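Brirnville High Robotics Club Teaches Two Arms to Clear a Table

Students take on a bottle cleanup task ahead of the Cozma Student Automation Challenge

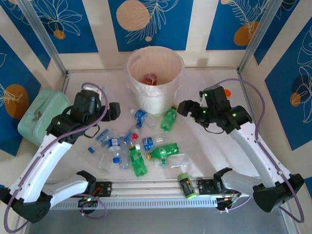
By Kristine Ignacio, Brirnville School District
January 2019

BRIRNVILLE – If you walk past Room 164 at Brirnville High School after the last bell, you will probably hear cheering. The school's robotics club is deep into its biggest project yet, a pair of robot arms that share one table and one job: pick up the plastic bottles and put them in the trash bin.

The students call the project Oron. It is the club's entry in the Cozma Student Automation Challenge, which asks high school teams to choose a chore from everyday life and get a robot to do it with no help from human hands. The club picked its chore in November, right after a school dance left the cafeteria covered in empties.

"We all looked at that floor and had the same idea," said Grigore Dumitrescu, who teaches physics and advises the club. "I thought they would want something flashier. They wanted bottles, and I'm so glad they did, because bottles are hard!"

Bottles roll. Clear plastic is tough for a camera to pick out against a white tabletop, and a crushed bottle needs a different grip than a full-shaped one. The students practice with a mix of clear and green bottles, some standing and some lying down, and they scatter them differently for every run so the program can't get by on memory.

Using two arms brings its own puzzles. Both can reach the middle of the table, so the software has to decide which one goes first and where the other one waits. The programming group spent most of the winter on that question, and their first answer involved a lot of very polite waiting by both arms (the club has a video of this and will show it to anyone who asks).

The club splits into 4 crews, covering programming, grippers, wiring and testing, and members are encouraged to switch whenever they get curious. Several ninth graders who joined to learn soldering are now writing code. Testing has become the most popular crew by far, partly for the fun of tossing bottles onto the table.

The leafy blue and cream panels around the work area have drawn plenty of compliments from visitors too.

"Every week they come in with a new thing to try," Dumitrescu said. "Sometimes it's a better way to hold a bottle by the neck. Sometimes it's a whole new plan, and we're there until the late bus. I love it."

The team runs its code on Plameo, a planning program written by club members and passed down from class to class. This year's students have added to it heavily and are writing a guide for those who come next.

Families and neighbors are welcome to stop by Room 164 during club hours and watch a practice run. Visitors should sign in at the main office first. Students in any grade can still join, and no experience is needed.

Contact: Kristine Ignacio, Brirnville School District, extension 2038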